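November, late, gone 11 and I should be asleep

Knackered. Feet like two hot bricks. Will write this quick before it all goes.

Sponsored walk done. Whole of the practice turned out bar the two on leave, plus partners, plus kids, plus Zulema's mother in a wheelchair with a flask of something she wouldn't share. Purple T-shirts, all one size, mine down to the knees. Rained at the start, then didn't, then did. Three miles round the reservoir for the memory clinic's day centre and I don't think I've ever talked so much in three miles.

Walked most of it with Ratih Govindasamy. She's only been with us since spring and I'd never really asked her anything. Her dad has it. Diagnosed at 58, still drives her mad about the bins, can't always get her name. She said it very flat, looking at the water. I said the wrong thing, I think. Said "at least he's still at home". She said yes, for now. Must do better than that. 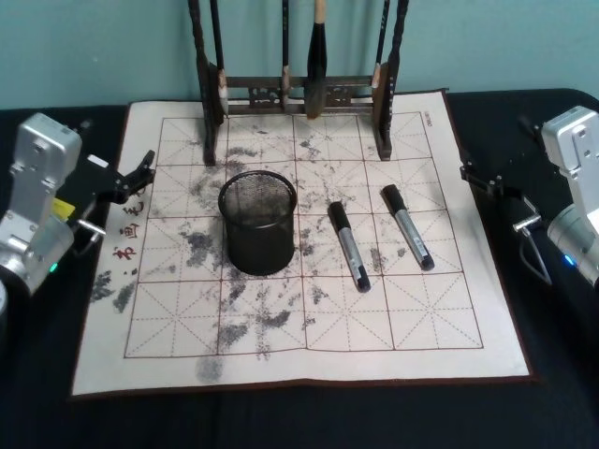
Dad would have hated the T-shirt. Kept thinking it. He'd have done the walk in his good coat and complained about the tea, and put a twenty in the bucket when he thought we weren't looking. I don't do the anniversary any more, not properly, but today did for it.

Money: Zulema Cisternas had the buckets and the sheet, and we're 98 pounds over what we said we'd raise, before the online lot comes in. Paredes the bakers gave all the rolls and wouldn't take a penny. Damura said they'd match it and then went very quiet, chase them. Sindberg lent the gazebo, one leg bent, not our doing but will offer to pay anyway.

Low point, the loudspeaker. Dead by the first speech so the lady from the day centre just shouted. Was better for it. She read out names people had written on the ribbons and it went on a long time and even the little ones stood stil. I'd put Dad's on at the last minute in biro. Couldn't hear if she said it right, wind in the way. Doesn't matter. 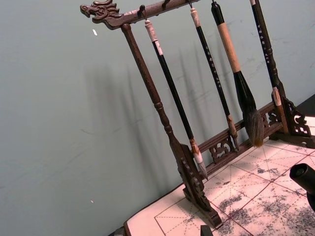

Zulema wants to do it again next year, longer. I said ask me when I can feel my toes. But yes, probaly. Also she wants us to go in to the day centre one afternoon a month, just sit, play cards, whatever's wanted. I put my name down. Ratih did too, after a bit.

To do:
ring Damura
thank you card, Paredes
gazebo leg
wash T-shirts, cold, they run (found out on the white socks)
Tendis want their cones back by the end of the week

Bath now. No, too late for a bath, it'll wake everyone. Bed.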